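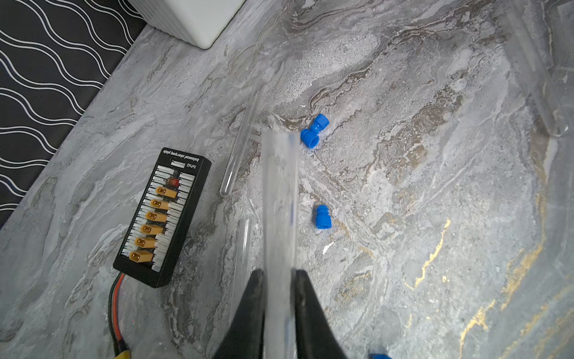 Hotel Dreretti or the Marras in Gokura?
Trip Planning > Small Hotels and Guesthouses

plumtreelane
Posted December 3, 2022
We've got 8 nights in Gokura next August and I'm so excited I've started a packing list already (my husband thinks I'm mad). Down to two places: Hotel Dreretti up on the hill, or the Marras down by the harbour. We like a good breakfast, a bit of colour in the room and somewhere to sit with a drink at the end of the day. No car. Has anyone stayed at either?

kev_on_the_coast
Dreretti, every time! We had a corner room on the top floor and you wake up to the whole bay. Breakfast goes till late and the fig jam is made by the owner, Cosimo Orlandini, who will press a jar on you if you say anything nice about it. We came home with 2. Garden out the back with lemon trees and proper deep chairs.

tessellate
Sorry Kev, have to disagree. Lovely hotel, but you've left out the hill! I counted 80 steps from the bus stop to the front door, and that's after the steep bit of road. In August, with suitcases, no thanks. The Marras is right on the flat, you roll your bag off the Kalholm ferry and you're checked in before the boat has turned round. Rooms are smaller but they're spotless, and the blue tiles in the bathrooms are gorgeous.

kev_on_the_coast
There's a road round the side and they'll fetch your bags in the little van if you ring ahead. We never carried a thing.
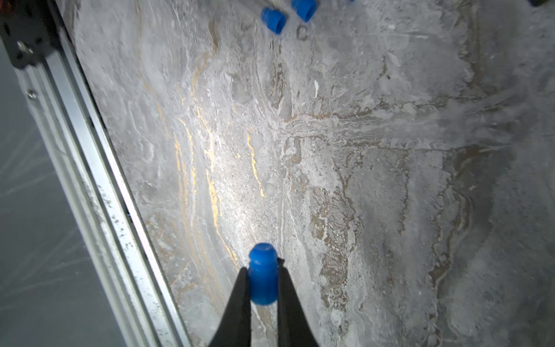
Small blue cap, glossy top

tessellate
Fair enough, I didn't know about the van. I still wouldn't want to walk back up after dinner though, and all the best dinners are at the bottom!

plumtreelane
Oh this is great, thank you both. How noisy is the harbour at night? My husband wakes if a moth lands.

Marg in Ballarat
Stayed at the Marras twice. The front rooms get the fishing boats very early and the café next door stacking its chairs very late. I loved it, I like a place with some life in it, but a light sleeper should ask for the courtyard side. You lose the view and gain a fig tree. They also keep a few bikes for guests, free, and the path along the water to the old lighthouse is flat the whole way – do it before breakfast, it's magic.

nine_toes
Going to be the odd one out and say neither for 8 nights. Gokura is tiny. I'd split it and have a couple of nights in Kalholm, which has the market and the theatre.

Marg in Ballarat
Tiny is why we go! I could happily spend a fortnight there and not get through all the swimming spots.

kev_on_the_coast
With Marg on this one. Kalholm is an easy day trip, the ferry takes 30 minutes and you get the sunset coming home.

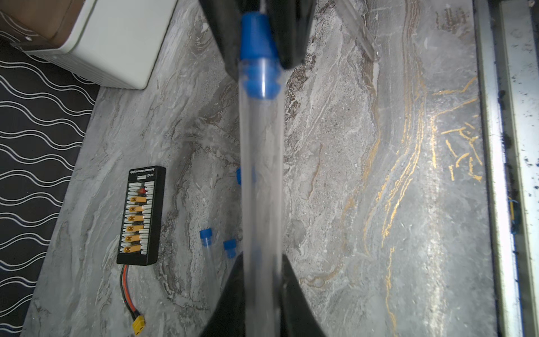

Clear tube with the blue cap in its end

nine_toes
Each to their own! If you do go over for the day, have lunch in the arcade behind the market. Get the fried sardines.

plumtreelane
Right, we've talked it over and we're leaning towards the Marras, courtyard side, with a splurge dinner up at the Dreretti so I can meet this jam. Do you need to book the restaurant if you're not staying there?

tessellate
Yes, book. The terrace tables go first. And take the van up!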